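We use cookies to remember your settings. Accept | Manage

4.3 Adding a Morholm load balancer to your Emach controller

Now for the fun part! Once the two are talking, any service you publish in Emach turns up on the load balancer by itself, with its address pool already filled in.

Before you start, you need an admin login for both consoles, and port 92 open between them (Lindsay Dunstan's firewall notes in section 3 cover this).

1. Sign in to Emach and open Devices > Add new.
2. Choose Morholm from the list and type in its management address.
3. Paste in the pairing key. It has 44 characters, so do use the copy button!
4. Click Test link. A green tick appears next to the device name.
5. Pick the tenant you want to publish to and click Save.

Note: the key runs out after 3 hours. If yours has lapsed, make a fresh one from the Morholm console under Access > Keys and go back to step 3.

Caution: don't pair a device that is already carrying live traffic. Saving in step 5 replaces its whole pool list, and there is no undo. Take a backup first, every time.

6. Open Templates and load the Brodholm starter set (it's brilliant for web services and saves a lot of typing).
7. Rename the template to suit your own site, then set the health check to run every few seconds.

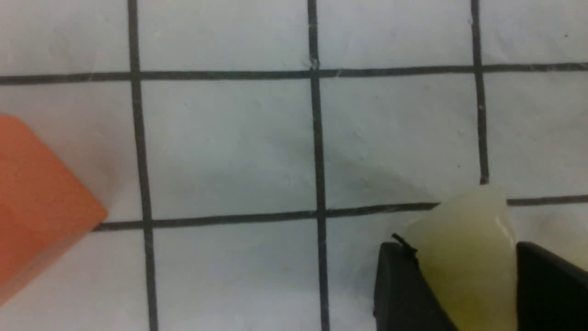 8. Click Publish and watch the pool members come up one by one.

If a member stays amber, check its subnet first, then its gateway. Bheki Joubert has put together a lovely list of the error codes in the Botha appendix, with the fix for each.

Last updated: July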